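안전·품질 소식

핸드헬드 그리퍼 손가락 체결부 풀림 현상에 관한 조사 결과 및 조치 안내

본 소식은 지난 10월 둘턴(Dultton) 조작실험동에서 발생한 핸드헬드 그리퍼 손가락 체결부 풀림 건의 조사 결과와 그에 따른 조치 사항을 전 부서에 알리기 위한 것이다. 인명 피해는 없었으나, 동일 계열의 도구가 세 개 실험실에서 사용되고 있고 일부 기록 데이터의 품질에도 영향이 확인되었으므로, 해당 도구를 취급하는 모든 인원은 아래 내용을 숙지하여 주시기 바란다. 조사는 안전관리실의 리스베트 뮐더르(Liesbeth Mulder) 책임이 총괄하였고, 기술 분석은 조작연구팀 파르빈 라트나야케(Parveen Rathnayake) 선임이 담당하였다.

1. 발생 경위

문제가 확인된 것은 레릴렐(Lellilell) 과제의 탁상 물품 정리 작업을 기록하던 중이었다. 작업자는 그리퍼를 손에 쥐고 물체를 집어 용기에 옮기는 동작을 반복하고 있었으며, 방아쇠를 놓았는데도 한쪽 손가락이 원래 위치로 완전히 돌아오지 않는 것을 발견하였다. 작업자는 즉시 기록을 중단하고 도구를 작업대에 내려놓은 뒤 당직 담당자에게 연락하였다. 담당자가 손가락을 가볍게 눌러 본 결과 체결부에서 뚜렷한 유격이 느껴졌고, 고정 나사 하나가 상당히 풀려 있었다.

당시 작업자는 별도의 보호 안경을 착용하고 있지 않았다. 기존 지침은 전동 구동부가 없는 수동 도구에 대하여 보호 안경 착용을 의무로 정하지 않았으므로 지침 위반에는 해당하지 않는다. 다만 파지력이 걸린 상태에서 손가락이 이탈할 경우 물체나 부품이 작업자 쪽으로 튈 가능성을 배제할 수 없으며, 안전관리실은 이 건을 아차사고로 분류하였다.

해당 도구는 회수 직후 봉인되어 기술 분석에 넘겨졌다. 같은 날 오후에는 동일한 손가락 형상을 사용하는 도구 전량에 대하여 사용 중지 조치가 내려졌고, 점검이 끝난 도구부터 순차적으로 사용이 재개되었다.

2. 점검 범위와 결과

점검 대상은 조작실험동과 부속 실험실 두 곳에 배치된 그리퍼 17대였다. 각 도구에 대하여 손가락의 유격, 체결 나사의 조임 상태, 손가락 선단의 마모, 구동 링크의 복귀 동작을 확인하였다. 점검 결과 세 대에서 나사의 조임 토크가 기준에 미치지 못하였고, 그중 한 대는 체결 구멍 주변에 미세한 균열이 있었다. 균열이 발견된 손가락은 폐기하였으며, 나머지 두 대는 나사와 손가락을 모두 교체한 뒤 재점검을 거쳐 반납하였다.

손가락 윗면과 모서리에 나타나는 긁힘이나 변색은 대부분의 도구에서 관찰되었다. 기술 분석에서는 이러한 표면 흔적과 체결부 풀림 사이에 직접적인 상관관계를 찾지 못하였다. 외관이 비교적 깨끗한 도구에서도 조임 불량이 확인된 반면, 마모가 두드러진 도구 가운데 체결 상태가 양호한 것도 있었다. 따라서 육안 점검만으로 사용 가능 여부를 판정하는 종전의 방식은 더 이상 인정되지 않는다.

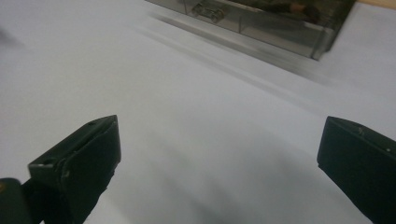
체결부의 이상은 도구를 정지시킨 상태에서는 드러나지 않는 경우가 많다. 라트나야케 선임의 분석에 따르면, 풀림이 진행된 손가락도 하중이 없을 때에는 정상적인 간격을 유지하며, 물체를 잡고 손목을 비트는 순간에 비로소 선단이 어긋난다. 점검 절차에 하중 시험을 포함하기로 한 것은 이러한 특성을 고려한 결정이다. 시험은 점검용 블록을 물린 상태에서 도구를 좌우로 기울이고, 두 손가락의 선단이 나란한지를 확인하는 방식으로 실시한다.

3. 원인 분석

직접적인 원인은 체결 나사의 풀림이다. 해당 나사는 금속제이고 손가락 본체는 플라스틱 부품이므로, 반복 하중을 받으면 나사산과 맞닿은 부분이 조금씩 눌려 조임력이 떨어진다. 제작 당시의 조립 지침에는 나사 고정제의 사용이 명시되어 있었으나, 이후 현장에서 손가락을 교체할 때 이 과정이 생략된 사례가 있었던 것으로 확인되었다. 교체 작업에 사용된 요약본 지침에 고정제 도포 단계가 빠져 있었다는 점은 관리상의 과실로 판단된다.

간접적인 원인으로는 사용 횟수 관리의 부재를 들 수 있다. 설계 담당 부서가 제시한 손가락의 점검 주기는 파지 동작 2,000회였다. 그러나 이 수치는 설계 문서에만 기재되어 있었고, 실험실에서 사용하는 점검표에는 반영되지 않았다. 문제가 발생한 도구는 마지막 교체 이후 1,498회의 파지 동작이 기록된 상태였다. 즉 규정된 주기에 도달하기 전에 풀림이 발생하였으며, 기존 주기가 실제 사용 조건에 비추어 지나치게 길었다는 것이 조사팀의 의견이다.

설계 시험은 수직 방향의 파지와 들어 올리기를 중심으로 수행되었다. 반면 레릴렐 과제의 작업에서는 용기의 모서리에 손가락을 대고 밀거나, 물체를 잡은 채 용기 벽에 비스듬히 닿는 동작이 자주 포함된다. 이때 손가락에는 설계 시험에서 고려하지 않은 옆 방향의 힘이 걸린다. 조사팀은 그레스카(Gresska) 시험대에서 동일한 조건을 재현하였고, 옆 방향 하중을 가한 시편에서 조임력 저하가 현저히 빠르게 진행되는 것을 확인하였다.

4. 기록 데이터에 대한 영향

체결부의 유격은 안전 문제인 동시에 데이터의 정확성 문제이기도 하다. 본 과제에서는 도구에 부착된 카메라의 영상과 손가락 개폐 값을 함께 사용한다. 손가락이 어긋나 있으면 기록된 개폐 값과 실제 선단 사이의 간격이 일치하지 않으며, 이러한 기록을 학습에 사용할 경우 로봇이 물체를 덜 잡거나 지나치게 세게 잡는 동작을 익힐 우려가 있다.

데이터관리팀은 조임 불량이 확인된 세 대의 도구로 수집한 기록을 별도로 검토하였다. 그 결과 239건의 기록에서 개폐 값과 영상 사이의 불일치가 허용 범위를 넘는 것으로 나타났다. 해당 기록은 학습용 목록에서 제외하였으며, 원본은 원인 분석이 완전히 종결될 때까지 보존한다. 이미 이 기록을 내려받은 연구원은 사본을 삭제하고 갱신된 목록을 다시 받아야 한다. 제외된 기록을 임의로 보정하여 사용하는 것은 허용되지 않는다.

빠른 이동 중에 영상이 흐려진 구간은 이번 제외 대상과 무관하다. 일부 연구원이 영상의 흐림을 체결부 이상의 징후로 보고 문의하였으나, 도구를 움직이는 과정에서 발생하는 흐림은 손가락의 고정 상태와 별개의 현상이다. 이상 여부는 손가락의 상대적 위치와 개폐 값의 대조를 통하여 판단하며, 판단이 어려운 경우 데이터관리팀에 검토를 의뢰하면 된다.

5. 시정 조치

다음의 조치는 본 소식의 게시와 동시에 시행된다.

가. 손가락의 점검 주기를 종전의 절반으로 단축한다. 사용 횟수는 기록 프로그램이 자동으로 누적하며, 주기에 도달한 도구는 새 기록을 시작할 수 없도록 제한된다.

나. 손가락을 교체할 때에는 지정된 나사 고정제를 사용하고 토크 드라이버로 조인다. 일반 드라이버를 이용한 현장 조임은 금지한다. 고정제를 도포한 도구는 경화 시간이 지난 뒤에만 반출할 수 있다.

다. 매 작업 시작 전에 하중 시험을 실시하고 그 결과를 점검표에 기재한다. 점검표의 서명란은 실제로 시험을 수행한 사람이 작성하여야 하며, 대리 서명은 인정되지 않는다.

라. 핸드헬드 그리퍼를 사용하는 모든 작업에서 보호 안경을 착용한다. 방문자가 작업대 가까이에서 참관하는 경우에도 동일하게 적용된다.

마. 요약본 지침은 전량 회수하여 폐기한다. 교체 작업에는 개정된 조립 지침만을 사용하며, 개정본은 각 실험실의 공구함과 내부 문서함에 비치되어 있다.

6. 이상 발견 시의 행동 요령

작업 중 손가락이 흔들리거나, 복귀가 늦거나, 평소와 다른 소리가 나는 경우에는 우선 잡고 있는 물체를 작업대 위에 내려놓는다. 손가락이 물체를 놓지 않을 때에는 억지로 벌리지 말고 도구 전체를 작업대에 내려놓은 다음 당직 담당자를 부른다. 반대쪽 손으로 손가락을 지지하면서 작업을 계속하는 행위는 끼임 위험이 있으므로 절대로 하여서는 아니 된다.

도구를 내려놓은 뒤에는 기록을 정상 종료하지 말고 ‘중단’으로 표시한다. 정상 종료로 처리된 기록은 자동으로 학습용 목록에 올라가므로 사후에 가려내기가 어렵다. 중단 사유에는 관찰된 현상만을 간략히 적으며, 원인에 대한 추정은 적지 않아도 무방하다. 나사를 현장에서 다시 조이는 것은 분석에 필요한 상태를 훼손할 수 있으므로 삼가야 한다.

이상이 발견된 도구에는 적색 표찰을 부착하고, 지정된 보관함에 넣어 안전관리실에 인계한다. 표찰이 부착된 도구는 안전관리실의 서면 확인 없이 다시 사용할 수 없다. 예비 도구가 부족하여 작업 일정에 차질이 예상되는 경우에는 과제 책임자가 일정을 조정하며, 일정상의 이유로 점검을 생략하는 것은 어떠한 경우에도 허용되지 않는다.

7. 설계 개선 및 협력 기관 통보

기존의 손가락은 개선품이 도입될 때까지 강화된 점검 조건 아래에서 계속 사용한다. 개선품의 설계는 조작연구팀이 진행하고 있으며, 체결 구멍에 금속 인서트를 삽입하는 방안과 나사의 배치를 변경하는 방안이 검토되고 있다. 인서트 방식은 조임력 유지에 유리하지만 손가락의 무게가 늘어나 기존 기록과의 호환성을 따로 확인하여야 한다. 배치 변경 방식은 무게의 변화가 거의 없는 대신 몸체 쪽 부품까지 함께 교체하여야 하는 부담이 있다. 두 방안의 시제품은 모두 그레스카 시험대에서 옆 방향 하중 시험을 받게 된다.

같은 형상의 손가락을 제공받은 협력 기관 서덜랜드(Sutherland)에는 조사 결과와 개정 지침을 이미 전달하였다. 서덜랜드 측은 자체 보유 도구에 대한 점검을 시작하였으며, 결과가 접수되는 대로 본 소식을 통하여 공유할 예정이다. 외부 기관에 도구를 대여 중인 부서는 대여 현황을 안전관리실에 제출하여 주시기 바란다.

8. 교육 안내

개정 지침에 관한 교육은 조작실험동 회의실에서 진행된다. 교육은 조립 실습과 하중 시험 실습으로 구성되며, 이수하지 않은 인원에게는 도구의 반출 권한이 부여되지 않는다. 기존에 도구 취급 교육을 받은 인원도 예외 없이 다시 이수하여야 한다. 교대 근무 등으로 참석이 어려운 경우에는 소속 부서장을 통하여 보충 교육을 신청할 수 있다.

뮐더르 책임은 이번 건에서 작업자가 이상을 발견한 즉시 작업을 멈추고 보고한 점을 적절한 조치로 평가하였다. 보고를 이유로 해당 작업자나 과제에 불이익이 돌아가는 일은 없으며, 경미한 이상이라도 같은 방식으로 보고하여 주시기를 당부드린다.

조사 보고서 전문은 내부 문서함의 안전·품질 항목에서 열람할 수 있다. 체결부와 조립 지침에 관한 문의는 조작연구팀으로, 보호구와 보고 절차에 관한 문의는 안전관리실로 하여 주시기 바란다.

2024년 2월 14일
둘턴 안전관리실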